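The Green Table

Davina Haldane bought her laundry table at a restaurant sale in August, the summer her youngest started walking, and she has folded on it nearly every evening since. It is the green of a billiard hall, only shiny, and it takes up most of the back room in the house on Cosonmont Street. Her sister calls it the pool table. Her husband wanted to paint it. Davina, who does not raise her voice much, raised it then, and the table stayed green.

I had come to talk to her about folding, a subject I thought I could cover in a cup of coffee. I stayed until it was time to pick up my own kids, and I went home and emptied two dresser drawers onto the bed.

She learned from her neighbor, Ama Sulemana, who ran the linen room at the Restari, a hotel with 86 beds and, in those days, one working dryer. Ama could get through 200 pillowcases before lunch and still have something to say about each of the guests. What she taught Davina first was to clear everything off. You don't fold next to the mail. You don't fold around a cereal bowl. You wipe the top down, put the basket to one side where your hand can find it, and take out one thing.

"One thing," Davina told me, holding up a finger, as though I might have reached in for two. (I had, in fact, reached in for two.)

A bright surface helps more than you would expect. Socks, washcloths, the little dark T-shirts that all look alike at nine at night – they show up against the green the way they never do on a bedspread. Lint shows up too, and Davina keeps a damp rag over the back of a chair for it. She used to fold on the bed like the rest of us, and she remembers losing a navy sock in a navy quilt for most of a winter.

Her method for cloths is plain enough. Lay the piece flat, smooth it from the middle out with the side of your hand, bring the far edge to the near edge, then turn it and do the same again. She doesn't press hard. Ama's rule was that a towel should be folded the way you would close a book you meant to open again, and Davina has kept to it, though she admits that the fitted sheets get rolled into a ball and put at the bottom of the closet where Ama won't see them.

Fiifi Quansah, who lives across the street, has his own ideas. He folds in thirds, lengthwise, and stands everything on end in the drawer like files. He and Davina have been arguing about it over the fence for years, very happily as far as I could tell. His shelves are lovely. He also has no children at home and a good deal more drawer.
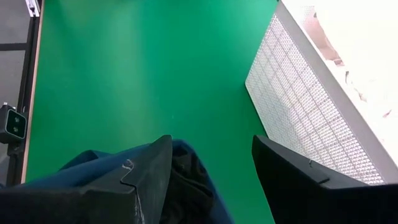 The baskets are another matter, and Davina has been through plenty of them. The wicker ones snagged her sweaters. A collapsible one collapsed on the stairs with a full load in it. She settled on plain white in the end, and she likes a basket she can rinse out in the yard with the hose. She paid 25 dollars for her first good one and thought it was a scandalous amount for something to carry socks in, and then she went back and bought its twin.

She never puts the folded things back into the basket they came out of. They go in stacks along the wall side of the table, one stack to a person, and each person in the house carries away his or her own. That part took longer to teach than the folding did. Her older boy will still walk past his stack three times with his arms hanging empty, and there was a week when it grew so tall that it slid over onto his sister's, and the two of them had to sort it all out on the floor before supper.

I asked whether she ever minded it, all that washing coming around again. She thought about this for quite a while, smoothing a dish towel that was already smooth. She said she liked the room in the evening, with the dryer going and the radio low, and that it was the only table in the house where people left her alone. Then her daughter came in looking for a swimsuit, and Davina pointed to the third stack from the window and reached for the next towel.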